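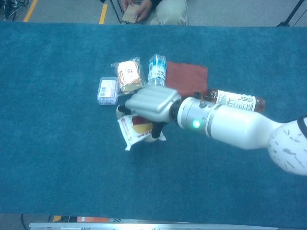
Wrapped bakery items, bottled drinks, a lidded plastic box and a cloth napkin on a teal-blue surface.

The Packed Lunch, Taken Apart

Wrapping, water and the problem of the soft item

1 March 2019

A packed lunch is a short-term storage problem. Food leaves a shelf or a kitchen in one condition, spends some hours in a bag, and is eaten in another condition. The difference between the two depends on moisture, pressure and temperature, and on the order in which things went into the bag.

Most advice on the subject concerns what to eat. Much less concerns the items as objects, with weights, corners and seams. A typical bought lunch contains a bottle of water, a second drink, something baked and something in a rigid box. A napkin may or may not be included. These differ a great deal in how they behave under load, and they are usually packed as if they were all the same.

The bottle

Water is the heaviest part of nearly every packed lunch. A half-liter bottle holds a little over a pound of it, on top of the bottle itself. A slice of cake in a bag weighs a fraction of that and crushes under a small share of the load.

A full bottle should go in first, against the side of the bag that rests on the wearer's back. In a tote, it belongs upright at one end. A bottle laid flat across the bottom will roll when the bag is set down, and whatever was resting on it will move too. If the bag is too shallow for the bottle to stand, put it on its side along the longest wall and wedge it with the rigid box.

Two bottles are harder than one. They tend to settle side by side and leave a narrow channel between them, and soft packages work their way down into it. Place them at opposite ends, with the box in the middle. The caps should point the same way, preferably up.

Thin-walled bottles have one further property worth knowing. When full and sealed they are fairly stiff, and once a third of the water is gone they dent under light pressure. A lunch that was stable at eight in the morning may shift by eleven for this reason alone.

The bag and the seal

Single-serving bread and cake is sold mainly in two kinds of wrapper. The first is an opaque or part-printed film, closed with a crimped seam at each end. The second is a clear bag, folded over or heat-sealed, often with a paper label on the front.

A crimped film wrapper usually has air or another gas inside it. This is useful. The trapped volume acts as a cushion, and the package resists pressure until a seam lets go. For this reason a puffed wrapper should be left puffed. Pressing it flat to save room removes the only protection the contents have.

A clear bag fits more closely and gives less cushioning, but it shows the state of the food. Condensation on the inside is a sign that the item was warm when sealed, or has since moved between a warm place and a cool one. Bread in that state should be eaten the same day. It should not be put in a refrigerator, where the crumb goes stale faster than it does on the counter.

Either type can be lifted by a loose edge or a seam. Taking hold of the middle puts finger pressure straight on the contents, and with a glazed or filled item the topping will transfer to the film.

The rigid box

The lidded clear plastic box is the most underrated part of a store-bought lunch. It is light, it stacks, and its flat top can carry a modest load as long as the lid is fully seated. Check all four corners. A lid that is down on three will come off at the fourth, generally when the bag is tipped.

Labels with a barcode are often stuck on the lid, and some run down over the edge to act as a seal. Leave these in place until the meal. On boxes without one, a single strip of tape across the opening side does the same work. A rubber band is less effective, and on thin plastic it can bow the lid enough to open a gap.

Condiment boxes and cut fruit should ride level. Anything dry may be turned on its side to fit.

The napkin

Paper napkins are adequate for crumbs and poor for liquid. A square cloth napkin does more. Wrapped around a cold bottle, it takes up the water that forms on the outside and keeps it off paper labels and bread bags. Folded in four, it makes a pad between the box and the soft items. Opened out, it gives a clean surface to eat from on a desk or a park bench.

Color matters slightly. Reddish and brown shades hide tea and sauce stains between washes, and white shows them at once. Cotton and linen both absorb well after several washes. New cloth is frequently finished with a softener or sizing and will push water around the table until that has been washed out.

A workable order

Of the packing orders in general use, the following needs the least rearranging. It assumes a bag with a flat base and five items besides the napkin.

Stand the water at one end and the second drink at the other. Set the box between them with the lid up. Lay the folded napkin on the box. Place the wrapped items on the napkin, the stiffer one below, and close the bag without pressing down.

For a bag with no flat base, such as a drawstring sack, the same order applies, but both bottles should go against the back panel. The box then forms a floor for the rest. Keys and chargers need a separate pocket – a charger plug will go through bread film with very little force.

Unpacking deserves the same attention. Take the soft items out first and set them clear of the bottles. A bottle lying on its side on a hard table will travel. On carpet or cloth it tends to stay where it was put, and a spread napkin gives enough friction on an office desk to have the same effect.

Temperature

None of the above keeps food cold. Plain bread and uncreamed cake are tolerant of room temperature for a working day. Meat, egg, soft cheese and cream fillings are not, and the usual guidance in the United States is two hours out of refrigeration, or one hour in air above 90 degrees.

A frozen water bottle can serve as the cold source. Fill it no more than nine-tenths full before freezing, to allow for expansion, and place it against the box instead of the bread. From June onward, in most of the country, one frozen bottle in an uninsulated bag will not last until noon. Use an insulated bag, or leave the cream cake for another month.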